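A skin cream tested at the Skivell clinic eased the itching of chronic hand eczema in a trial of 105 adults, according to the dermatologist who led the work. She spoke to us on July 20, 2018.

"We gave half of them the cream and half a plain ointment," she said. "Both groups used it twice a day for 10 weeks."

The cream, known as Givia, was first made for psoriasis. Her team became interested when patients with both conditions said their hands had improved as well. "It was a chance finding. I can't claim we planned it."

Side effects were mild. Two people dropped out with stinging, and both recovered once they stopped.

She would not call it a cure. "Most people still had some redness at the end. They slept better, and that matters a great deal to them." 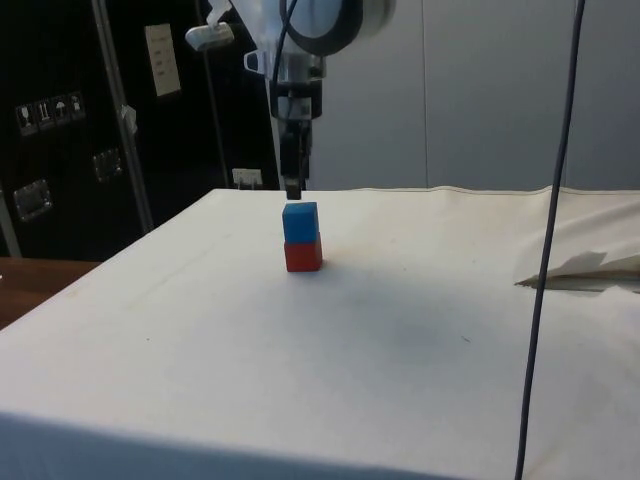

One patient from Yule wrote to the clinic that she had gone back to washing up without gloves, and asked whether the cream would be on prescription by December. It will not. A larger trial, with 1,000 people, has to come first.

"We are still looking for the money," the dermatologist said.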